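招募:家务与门店杂务自动化评测 操作员及评分员

发布单位:Troda 评测组
发布日期:2022年7月7日
工作地点:Gachanja 楼二层实验区,部分评分工作可远程完成

一、背景

现有机械臂能否承担家庭和小型门店中的日常杂务,公开资料给出的答案差别很大。多数演示只展示成功的一次,不报告尝试次数,也不说明人工介入的程度。Troda 评测组自今年3月起建立了一套任务清单,共113项,覆盖叠衣、擦台面、收餐具、补货架、理线、拆纸箱等内容。每项任务在仿真和实物两种条件下分别测试,记录完成率、用时、介入次数和损坏情况。

目前的初步结果并不乐观。刚性物体的抓取和放置在位置固定时较为稳定,物体位置一旦随机化,完成率明显下降。布料、塑料袋和带盖容器仍是主要难点。仿真中得分较高的控制策略,迁移到实物后常在接触阶段失败,原因包括摩擦参数不准、相机标定漂移和夹爪闭合力设置不当。现阶段我们不认为任何一套被测系统可以在无人看管的情况下完成一次完整的餐后收拾。本轮招募用于扩大样本,对上述判断作进一步检验。

二、招募岗位

(一)遥操作员,2名

职责:
通过主从手柄控制单臂设备完成指定任务,为策略训练提供示范轨迹。
在仿真环境中重复同一任务,与实物轨迹配对。
每次采集前核对关节零位、夹爪行程和急停按钮状态。
填写失败记录,注明失败发生的阶段(接近、接触、搬运、释放)。

要求:
双手动作稳定,能连续操作45分钟后休息一次。
视力或矫正视力正常,能分辨橙色与红色状态灯。
会使用 Linux 命令行完成启动、停止和文件拷贝。
有装配、维修、缝纫、厨房或仓库工作经历者优先,不要求学历。

(二)评分员,若干名

职责:
观看任务录像和仿真回放,按评分表逐项打分。
对同一段回放独立评分,不与其他评分员讨论,分歧由复核人处理。
对“完成但质量不合格”的情况写出具体理由,例如叠好的毛巾边缘未对齐,或台面擦拭后仍有残留。

要求:
熟悉普通家务或门店工作的合格标准。我们需要的是会做这些事的人的判断,机器人专业背景在此岗位不加分。
能阅读中文评分说明并以书面形式表达意见。
有稳定的网络连接。

(三)仿真场景维护员,兼职

职责:
维护 Irkex 场景库,包括台面尺寸、光照、底座安装位置和碰撞模型。
在空台面基准场景通过自检之后,逐一加入任务物体,并登记物体的质量和摩擦系数。
排查渲染结果与碰撞几何不一致的问题。

要求:
能读写 Python,了解坐标变换和 URDF 文件结构。
使用过至少一种物理仿真软件。
提交申请时附一段本人编写的代码,长度不限。

三、任务示例

T-07 擦拭台面:从固定起始姿态出发,取布,沿往复路径擦拭,归位。布料脱手一次即记为介入。
T-19 餐具归架:盘、碗、杯混放,起始位置随机。碰倒任一物体后可以继续,扣分。
T-32 货架补货:从周转箱取出盒装商品,正面朝外放入指定层。标签朝向错误按未完成计。
T-58 毛巾对折:单臂完成两次对折。此项目前完成率最低,申请遥操作员者将在面试中试做。

四、时间与报酬

遥操作员和场景维护员的合同期均为40个工作日。遥操作员每日两个时段,可任选其一或全部参加。评分员按段计酬,首批分配200段回放,完成后根据一致性检验结果决定是否续派。三类岗位的报酬标准随面试通知一并告知,培训时间计酬,面试试做不计酬。

五、安全与数据

机械臂运行期间,操作员不得进入围栏。更换末端夹具、调整相机或取出掉落物品之前,必须按下急停并等待指示灯变化。实验区内不允许佩戴悬挂式首饰,长发须束起。

遥操作过程会记录手柄轨迹、关节角度和工位录像。录像可能拍到手部,不采集面部和声音。数据用于策略训练和评测报告,保存在 Favero 服务器上。参与者可在合同结束前书面要求删除本人的录像,轨迹数据在去除身份标识后保留。

六、申请方式

请将简历或工作经历说明发送至评测组收件箱,邮件主题注明岗位名称。遥操作员申请由 Salim Masanja 受理,评分员申请由 Faith Rotich 受理,场景维护员申请由 Emmanuel Mabula 受理。材料齐全者将在十个工作日内收到答复。

面试包括一次简短谈话和一次实际操作。遥操作员先在仿真中熟悉手柄,再上实物设备;评分员试评五段回放;场景维护员现场修改一个场景文件并解释改动。需要无障碍通道或调整座椅高度的,请在邮件中写明。

曾参加3月预测试的人员可以再次申请,但不得评分本人操作的片段。与被测系统供应方有雇佣或咨询关系的,须在申请中声明。

仿真部分的所有任务均从同一基准场景开始:单臂固定于台面,夹爪不持物,台面上不放任务物体。场景维护员的现场考核也使用这一场景,考生需在其中加入一件自选的家用物品,并使其在静置状态下不发生抖动或穿透。

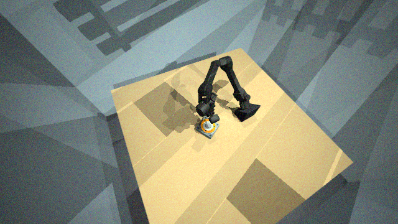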